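Dedilen old town: stay in the center or out by the harbor?

Prorport
Member
Posted 29/06/2020

We have 3 nights in Dedilen in November and can't decide where to book. The old town looks nice but most of the rooms I found are up the hill, and we'll have suitcases. Is the harbor side dull in the evening? We don't need nightlife, just dinner within walking distance. We do like to keep fruit in the room for breakfast.
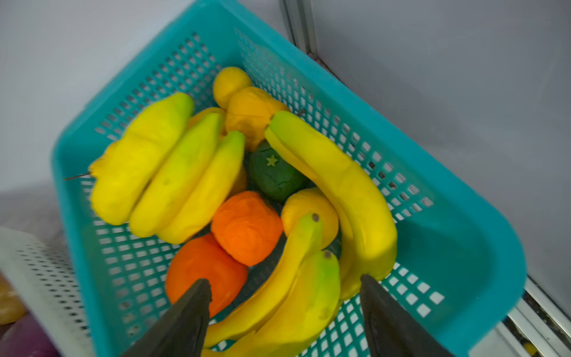 Bananas and an orange in the turquoise basket.

Plasoser
Senior member

Harbor, no question. It's flat and the airport bus stops at the ferry dock. Old town is 9 minutes on foot. I've stayed in both and wouldn't go back up the hill with luggage.

moriarty_2
Member

Disagree. In November half the harbor restaurants are closed and the wind comes straight off the water. Old town stays open all year. Take a taxi up once and you're done with the suitcases.

Plasoser
Senior member

Two of them close. The fish place and the one next to the bank were open when I went.

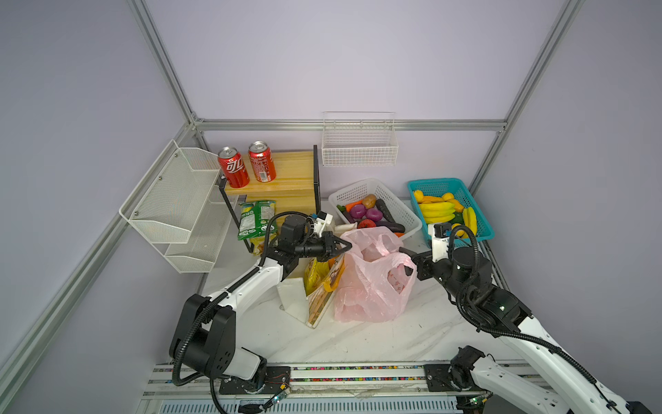 Moriarty Street is where I'd look, halfway between the two. It has a small grocery that stays open late, and the climb is short. For the day trip to the fort, buy your food there first, as the kiosk at the top is shut off season. A packaged snack like the yellow one and a plastic shopping bag to carry it in will do.

moriarty_2
Member

Moriarty Street is fine, I'll give you that. Ask for a room at the back, the buses start early.

Prorport
Member

Thanks both. Looking at Moriarty Street now. Does the grocery take cards?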